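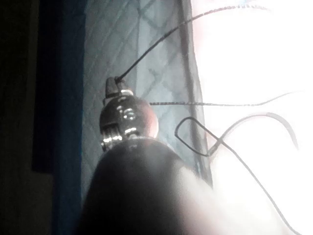

Posted in: Medical & Lab Robotics > Teleop and Datasets

Reading time: 5 min

We use cookies to keep you logged in and to remember which threads you've read. Manage preferences

Suturing demos: keep the messy ones or bin them?

tunell_bench
Right, I need some opinions before I do something daft with a month's worth of work. We're collecting teleoperated suturing demos for an imitation policy (needle pick-up, handover, throw, pull through, the usual) and I've been put in charge of deciding what goes into the training set. The target is 4000 episodes. We've got 3000 recorded and I'd happily show my mum maybe half of them.

My problem is thread. The needle bits look lovely. Then the operator pulls through, the slack goes wherever it fancies, and you get loops crossing over each other in the wrist view and the operator spends ages faffing. Our rule so far has been that if the thread gets in a muddle, the episode goes in the bin. Ayanda Maluleke, who does most of our driving, thinks that rule is rubbish and has told me so several times. So, what do you lot do?

gumede77
Ayanda's right, sorry! We binned all our messy ones the first time round and ended up with a policy that was gorgeous until the thread did anything at all, and then it just sat there opening and closing its jaws like a goldfish. It had never seen anyone get out of trouble.

Keep them. Tag them, but keep them.

softgrip_sal
Going to disagree with gumede a bit. There's messy and there's messy. An operator who gets a loop, spots it and backs off is gold. An operator who gets a loop and yanks is teaching your model to yank. We kept everything on our first go and it picked up every bad habit in the building, including one chap's little wiggle before each grasp.

tunell_bench
Ha, we've got a wiggler too. I won't say who but they'll be reading this.

gumede77
Fair point on the yanking. I'd still rather have them in with a label than lose them. You can always filter later, you can't go back and un-delete.

northlight
What's your lighting like? Half of our "thread trouble" was the camera's fault. Black thread over anything bright stands out beautifully, then it goes over something dark and you've lost it, and the model has lost it as well. If your wrist view blows out on one side I'd fix the exposure before you argue about labels.

tunell_bench
It does blow out, yes. I've been telling myself it's useful variety. Ayanda reckons it's me being too lazy to move a lamp, and I haven't got a good answer to that.

The fixed one behaves much better. Nice and bright in the middle of the pad and then dark all the way round, so the cut and the guide marks come out clear.
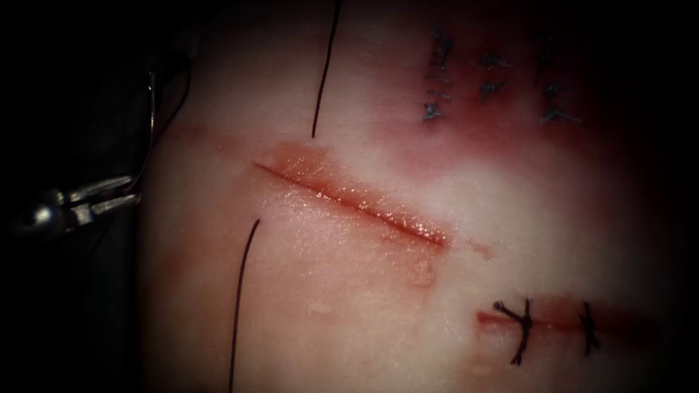

Pads, Reuse and Resets

tunell_bench
While I've got you all, second question. We reuse the pads, so a fresh cut can end up on the same pad as closed ones that still have their stitches in. I like it, it means the model has to work out which wound is the open one. Studen (our partner lab) say we're muddying the water and want a clean pad for every episode. That's a lot of pads!

softgrip_sal
With Studen on this one. If old knots are lying about, the model can learn "go to the bit with no knots", which works a treat until you hand it a brand new pad and there's nothing to compare with. Do a mix at the very least.

gumede77
Nah, reuse them. Real practice pads get used till they fall apart and so will yours. Just don't always work in the same order across the pad or you'll bake that in. We did left to right for weeks and the thing would not look left afterwards.

northlight
Mix, definitely. And write down which pad is which. We split train and test by episode and forgot the same pad was sitting in both, so our scores looked fantastic for no good reason. Split by pad.

tunell_bench
Oh no. I'm fairly sure we've split by episode. Back in a bit.

tunell_bench
Yep. We split by episode. Tea first, then I'll redo it.

cilier_fan
Can I ask a beginner one? Do you record the reset as well, where you tidy up and get the needle back to its starting place? We're setting up something similar with the Cilier controllers and can't decide when to press stop.

softgrip_sal
Record it, but as its own episode. If it's stuck on the end of the suture one, your policy finishes a throw and then starts tidying up halfway through a wound. Ask me how I know.

tunell_bench
Same here, separate episodes. Have a listen to your operators about when to press stop though. Mine kept letting go of the pedal early and I lost the last bit of the pull on loads of them.

ayanda_m
Hello, I'm the driver. Two things. The pedal is in a stupid place and I've said so since January. And please go and watch episode 1703 before you bin it. The thread loops back on itself, I stop, let go, take it again nearer the needle and carry on. It's the best thing I've recorded and it's on his delete list.

gumede77
Team Ayanda.

tunell_bench
OK, I've watched 1703 and it's annoyingly good. New plan: everything stays, three tags (clean, recovered, forced), and forced gets left out of the first training run. I'll split by pad and start mixing in some new ones so Studen stop emailing me. Lamp is getting moved this afternoon.

softgrip_sal
Happy with that. Get two people to do the tagging though, and compare. You'd be amazed how much one person's "recovered" is another's "forced".

ayanda_m
And the pedal?

tunell_bench
And the pedal, yes. I'll bring some tape.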